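Forums > Kitchen & Home > Worktops and Tables

Oiling a butcher-block top, how often do you really do it?

mossybank
Thursday, February 17, 2022 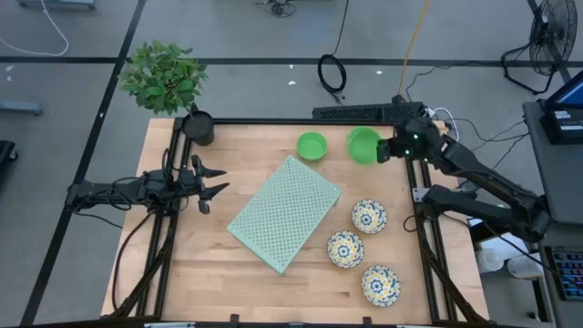

So I've had mine since May and I'm already on my third tin of oil. The chap at the Bimwood showroom told me once a month, my sister-in-law says twice a year, and the leaflet just says "regularly". Paid £352 for the top so I'd like it to last! Which is it?

8 replies · 19 likes · 186 views

tinlid_ted
Monthly is far too much once it's settled in. I did mine every week for the first month, then every three months, and it's been fine for years. If water still beads on it, leave it alone.

pru_in_sirkwood
Disagree with Ted, sorry. Depends what you use it for. We roll pastry on ours and wipe it down five times a day, and if I left it three months it'd be like a doormat. Monthly here, thin coat, old T-shirt, buff off after 20 minutes.

tinlid_ted
Five times a day! Well yes, if you're scrubbing it like that. Most people aren't.

mossybank
I'm probably in the middle (toast crumbs and the odd spilt tea). Does it matter which oil? I've been using a food-safe mineral one and it never seems to go hard.

gorsefield
It won't, mineral oil doesn't cure. Try tung or a hardwax, two coats, light sand between. Lay the rags out flat outdoors to dry afterwards, they can catch fire if you leave them scrunched up.

pru_in_sirkwood
I'd stick with mineral personally. Hardwax is a pain to patch when you get a ring mark.

gorsefield
Never had any bother patching mine, but each to their own.

mossybank
Right, going to try the water test tonight and hold off if it beads. Will look up tung oil too, ta.

Share (3)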